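Working Group on Rules for Shared Automation: Minutes of the October Meeting

Category: Minutes & Notices / Safety and Good Practice
7 min read
4 comments

Held Thursday, 2:00 p.m., second floor meeting room, Zallomer building.

Present: Rhea Quiambao (chair and minutes), Chu, Patell, two members from the Zerkadetti site, one from purchasing. Apologies from the night shift lead, who sent written notes.

1. Minutes of the last meeting

Accepted with one change. Item 6 said the group "agreed" the draft rules were ready to go out. Patell did not agree then and does not agree now. The word has been changed to "discussed."

2. Matters arising

The stop button labels have been ordered. Purchasing could not say when they will arrive. The chair asked that labels be left off the agenda until there are labels.

The badge reader on the lab door still lets in anyone with a building badge. Chu has raised this with facilities again. Carried over.

3. Draft rules, version 4

Chu went through the changes since version 3. The draft now runs to 28 pages. The chair asked how many of those a person starting a shift would be expected to read. Chu said all of them. The chair said she would like to meet that person.

Discussion went section by section.

3.1 Scope. The draft says it covers "all automated equipment." Patell pointed out that this takes in the loading dock doors and the coffee machine. Chu said common sense would apply. Patell said that if common sense applied we could all go home. Scope to be rewritten to cover robot arms, whether fixed to a bench, a rail or a cart, and anything that moves under its own program within reach of a person.

3.2 Who may start a run. The draft says "trained personnel." There was a long discussion of what trained means. At present it means having watched the video. The Zerkadetti members want a sign-off by someone who has stood next to the trainee for a full run. Patell supports this but doubts it will last past the first busy week. The draft will say sign-off is required and will say who keeps the list. Nobody at the table offered to keep the list. Chu to keep it until someone else can be found.

3.3 Slow speed for set-up. No objection to the rule itself. The chair asked how anyone would know it was being followed, as the speed setting is three menus down and is not shown on the main screen. Chu said the vendor could move it. Patell said the vendor has been able to move it since spring. Rule stays in. Chu to ask for the change in writing this time.

3.4 Two arms in one work area. This took up most of the meeting. The draft says that where two arms share a rail or a floor, each must have its own "keep-out zone," set in software. The Zerkadetti members said this is fine for parts work, where each arm has its own side, and no use at all for sorting and clearing jobs, where both arms have to go to the middle because the middle is where the bottles are. They asked for a rule about the order of moves in place of one about zones.

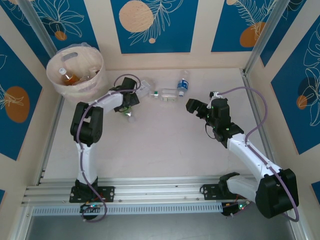 Patell was not convinced that order of moves can be written down in a way anyone will check. He asked what happens when one arm drops its item and has to go back for it. Under the Zerkadetti wording the other arm waits. Under the current software, as far as anyone present could say, it depends. The chair asked for "it depends" to be recorded, and it is.

Chu suggested testing both versions on the same clearing job and comparing them. Patell asked who would choose the job, who would do the scoring, and whether the people doing the scoring had also written the rule. It was agreed that the Zerkadetti members will choose the job, Patell will score, and Chu will stay out of the room.

The test will be 200 runs, split evenly between the two wordings. Any contact between the arms is to be written down, including light contact. Last time "light" was left to the operator and the results could not be used.

3.5 Cables. The draft says cables must be "neatly managed." The chair said this is a wish and asked for a rule. Patell proposed that every cable be checked through the full reach of the arm before the first run of the day, with slack enough that it never pulls tight and never hangs where the other gripper could catch it. The Zerkadetti members said that with loops running from the wrist down to the base you cannot always have both. Some slack has to go somewhere. Accepted that the rule will call for the check and leave the routing to the site, with a line on the sheet to note any snag. Patell wants it recorded that he expects that line to be blank every day.

3.6 Items to be handled. Night shift's written notes ask that bottles used for sorting work be empty or, if they hold anything, that the contents be known and noted. The draft says nothing on this. Chu thought it was too small a point for the rules. The chair said a gripper can squeeze a cap off, and then it is a wet floor next to powered boards, and that will not feel like a small point. Added as a new line. Exact wording to come from night shift.

Night shift also asked for the same items to be used from one shift to the next, or for a note when they are changed. Their view is that half of what gets reported as "improved performance" is someone swapping soft bags for stiff bottles. Patell agreed strongly. Added.

3.7 Bins and liners. The draft wants all bins fixed in place. Purchasing asked whether this means new bins. Chu said tape would do. The chair would like to see a rule that does not rest on tape. Left open.

3.8 Reaching in. The rule is that no one reaches into the work area while either arm has power. All present agree with it. The Zerkadetti members said plainly that it is broken every day on their site, as a full power down and restart takes long enough that people reach in "just this once" to stand a bottle back up. Patell said a rule that everyone breaks is worse than a missing one, as it lets the office believe the problem is solved.

There was some heat over this. Chu felt the answer was more reminders. Patell asked what the last reminders had done. The Zerkadetti members would like a hold mode that can be trusted, tested by someone outside the team that built it. The chair asked for a count before any more debate. Zerkadetti will log every reach-in, without names, until the next meeting. The log is not to be used against anyone, and the chair will put that in an email so there is a record of it.

4. Incident forms

Since the form was introduced, 33 have been handed in. Chu took this as a sign the system works. Patell has read them and reports that most say "arm stopped, restarted, OK," with the cause box left empty. He asked what was learned from them. No one could name a change that had come out of a form.

Agreed to cut the form to one side, drop the severity score (which everyone fills in as low), and make the cause box the first thing on it. "Unknown" will be an allowed answer. The chair prefers an honest "unknown" to a made-up cause.

5. Outside standard

Chu reported that a consultant has offered to review the draft and give the sites a certificate. The chair asked what the certificate would certify. Chu read out the offer, which mentions "alignment," "readiness" and "culture." Patell asked if the consultant would be visiting the floor. The offer covers a review of documents only.

Declined for now. Chu asked for it to be noted that he thinks this is short-sighted. Noted.

6. Any other business

Purchasing asked that sites stop ordering spare gripper fingers on personal cards. The Zerkadetti members asked that purchasing stop taking more than 4 weeks to order them. To be taken up outside the meeting.

The door on the second floor printer room is sticking again.

7. Actions

Chu - rewrite scope (3.1); keep the sign-off list for now (3.2); write to the vendor about the speed display (3.3).
Zerkadetti - choose the job for the two-arm test (3.4); start the reach-in log on Monday's first shift (3.8).
Patell - score the test (3.4); wording for the cable check (3.5); new one-side incident form (4).
Night shift lead - wording on bottles and on changes of items (3.6).
Rhea Quiambao - email on use of the reach-in log (3.8); ask facilities what fixing bins would cost (3.7).

Version 4 is not approved. It will come back as version 5 once the test results are in, and the chair has asked that it come back shorter.

Meeting closed at 3:50 p.m. Next meeting same room, date to be sent out when the test is done.

Filed under: Working Groups, Robots, Draft Rules
Shared 28 times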